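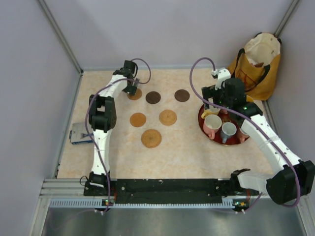

Two white arms, a small tan coaster and a dark red tray.

Share 9 | 2 comments

I've been playing Flerkum on the amateur ladder for a good while now, and in September our team finally entered the Mornitico open qualifier. There were 122 teams in the bracket. We finished in the top half, just, and I wanted to write down how it went before I forget the details.

The team is called Cosovow. Rónán Heffernan picked the name when we registered and we never got round to changing it. He plays support and makes most of the calls. Aidan Conneely plays the middle, I play the left side, and the other places are filled by whoever is free that evening. For the qualifier we had the same five throughout, and I think that helped more than any practice we did.

Our first match was against a team that didn't turn up. You wait fifteen minutes, take a screenshot of the lobby and send it to the admin, and then you get the win. I would have liked a warm-up game.

The second match was a proper one. We lost the opening map badly. Aidan got caught alone at the bridge twice before the first objective and we never caught up on gold. Rónán asked for a slower draft on the next map and we took the two late-game picks we had said we wouldn't use. It took 48 minutes and I made a lot of mistakes in it, but we won, and the third map was easier. The other side looked tired – we were too.

Then we met Coughlan. Anyone who plays on the amateur ladder will know them. They are well above us and usually get through these things. We went out 2-0. On the second map I thought we had a chance, as we were ahead until their carry got his third item. After that every fight went the same way. I've watched the replay and I was standing too far forward in most of them.

The prize pot was 1,000 euro for the winners and nothing for anyone else. I don't mind that, but I do think entry should be free if only one team gets paid. We paid 9 euro each. The schedule could do with some work as well. Our last match was meant to begin at 8pm and started at twenty to eleven, and Aidan had to be up for work at six.

We're going to enter the next one. Before then I want to learn at least one more hero on the left side, as Coughlan banned both of mine straight away and I ended up on something I hardly play. Rónán wants us to review replays together once a week. We'll see how long that lasts – last time we managed it for a fortnight.

If you were in the same bracket, leave a comment and tell me how you got on.

2 comments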